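Notebook, April. Glue and finish bench.

Picked up where we left off with the hide glue. Short version: the pot that sat overnight is no good, the fresh pot is fine, and I have wasted most of a morning proving what it says on the bag.

Long version, for whoever inherits this book. The Marinescu pearls were soaked one part to two by weight in cold water, then warmed to 60 and held there. Pot A was yesterday's, rewarmed. Pot B was made up first thing. Same water, same lid, same spoon (washed, before anyone asks). Off the spoon A ran thin and smelt like the inside of a wellington. B came off in a proper string. I glued 11 lap joints from each in beech, clamped for the same time, and left them on the rack with pencil letters on the ends. Somebody has already used one as a tea coaster. It is a B, so it will probably cope.
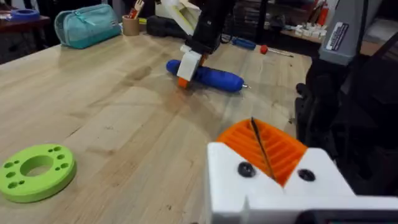 Breaking them is tomorrow's treat. The rig is the usual one, a bucket hung off the end of the joint and filled with lead shot until there is a noise. Last time the best joint held 400 newtons before it let go, and the worst came apart while I was writing its letter on. I threw that one out of the average and then put it back in, having had a small argument with myself over it. If a joint fails in the hand, that is a result. It goes down as zero.

Onyekachi Odukoya has been reading over my shoulder and wants it noted that open time matters more than strength for what we do. She is right, which is tiresome. With the window open the glue skins over before I can get the second clamp on. With it shut, the room smells of boiled cow and people come in to ask about it. Warming the parts first helps a good deal. I had them on top of the radiator under a tea towel, and they took the glue as though they'd been waiting for it. Must do half the next batch warm and half cold and stop mixing the two up.

On to the Lotumport chairs, which are the reason for all this. Four came in, every one of them loose at the back legs and every one of them previously mended with something yellow and hard that no longer holds anything except my attention. The old hide glue underneath lets go with a bit of steam and vinegar. The yellow stuff has to be scraped. I did two sockets before lunch and one after, and my opinion of whoever did the last repair went down with each. There is also a screw. There is always a screw. It went in at an angle through the back of the leg, was filled over with wax, and I found it with the good chisel.

Good chisel now has a nick in it. Reground, rehoned, sulked. 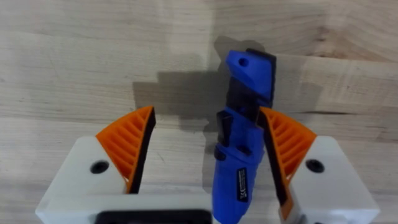 Blue power tool, bench top behind.

Drilling out the broken dowels: a brad point wanders if there's any old glue in the middle, so start with a small pilot and go up in steps. Tape on the bit for depth. I know where the other side of a chair rail is, and would like to keep it a matter of theory.

New dowels are from the Bratent box, the fluted ones. They are a touch fat for our holes. Five minutes in the warm box dries them down enough to go in by hand, and they swell again once the glue gets at them. Don't hammer them in dry to see if they fit. They do fit, and then they stay.

Finish samples, while things were cooking. Three coats of the Grorkis shellac on the beech offcuts, cut back with 1,000 grit between. Coat one looked like nothing, coat two looked like a toffee apple, coat three is nearly respectable. It has picked up dust on the left side, where the draught comes in. The customer wants "the same as before but newer", so I am making a little row of browns and will let them point.

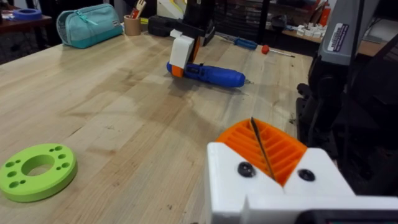
Bench top: long pale strips, darker streaks, the usual scuffs and small stains.

To do:
Break the joints, A first, with a blanket under the bucket.
Second batch, warm against cold, lettered C and D.
Order more pearls. The bag is down to the dusty bit at the bottom and that melts unevenly.
Write back to Lotumport with a price. Mention the screw.
Throw out pot A. I have put it outside the door with the lid on, and would prefer that it didn't become anyone's lunch.

Later, ten to five. One of the A joints has opened up on the rack with nothing hung from it. Down as zero.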